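Brick Sorting Set, Tisura Room

README, last edited 23/06/2024
Maintainer: Zinhle Jacobs

Overview

This set covers one household task: picking up loose toy bricks from a floor and putting them into a compartment organizer by color. It contains 238 short sessions recorded at floor level in one room. The set is a companion to the Brudlow drawer set and uses the same folder layout, so scripts written for Brudlow should read it without changes.

Contents

sessions/ one folder per session, numbered from 001
labels/ one plain text file per session
splits/ train.txt (200 sessions), holdout.txt (the rest)
notes/ free-form comments by the person who set up the floor

Items

The bricks are ordinary studded building bricks, in red, yellow and blue. They came mixed from a secondhand lot and the maker was not recorded. The organizer is white plastic with open compartments and rounded walls. It stands directly on the floor, open side up. No lid is used.

Each session begins with a pile tipped out next to the organizer. In part of the set, a few bricks are already in the compartments at the start. These are listed in the label file under "preplaced" and should not be counted as sorted during the session.

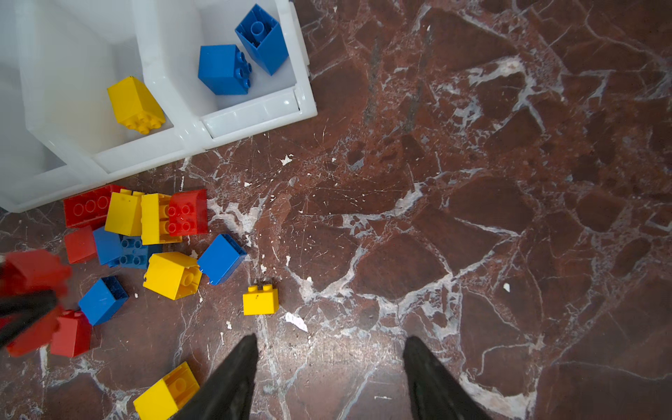 Color assignment is fixed within a session but can change between sessions. The label file gives it on the first line. Do not assume that the compartment used for blue in one session is used for blue in the next.

Labels

Each line after the first holds a brick color, a start state and an end state. Start states are "pile", "single" and "preplaced". End states are "correct", "wrong" and "floor". A brick leaning on another brick is part of the pile. A brick lying inside a compartment is placed whatever its orientation: studs up, studs down or on its side.

Joined bricks get one line per brick, with the suffix "j". They were not always pulled apart before being put away, and the end state refers to where the joined piece went.

Floor

The floor is polished marble, brown-red with pale veins. Reflections and the lighter veins caused most of the labeling disagreements in the first pass. Small white scraps and chips on the marble are unlabeled and can be ignored.

Known issues

Sessions 080 and up use the Wibisono label format, with tabs in place of commas. The reader in Postitz handles both.
Yellow and red were swapped in a handful of early label files. Corrected in the December revision.
Left and right in notes/ are given from wherever the writer was sitting. Use the compartment numbers in labels/ instead.

Corrections to labels go to Zinhle Jacobs, with the session number and the line number.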